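Print this page | E-mail this page

Showing, not telling: teaching the Vurton rig by remote
Speaker notes, Sunday slot, keep to 4 mins on this bit

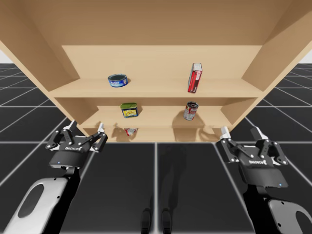 Remzi Akbulut asked, when he read the draft, why we don't just script the reach and be done with it, shelves don't move. Fair. Answer it early.

- Scripts fine until a can is turned or a box leans. Then you're back writing rules all week.
- So: person drives both arms by remote, sim shelf first, real one after. Shelf, five grocery items, two grippers. Keep it dull.
- Start open-handed. Jaws open before you go in, every single time. Operators forget, the model learns the forgeting.
- Say the numbers. 50 demos asked for, 42 kept. Rest binned for dithering in front of the shelf.
- Low shelf is the pain. Hard to see under the board above, people go in too high. Slow down here!!
- Tùng's point re hand-guiding on the Tufa arm: better feel, but your own body gets in the way of the cameras. Credit him (Tùng Trịnh, check accents on slide).
- Smooth beats fast. Say it twice.
- if time: Didico gloves, didnt get on with them. Skip if late.

Questions, then hand over.

Last updated: April
Contact | © Brullska | Back to top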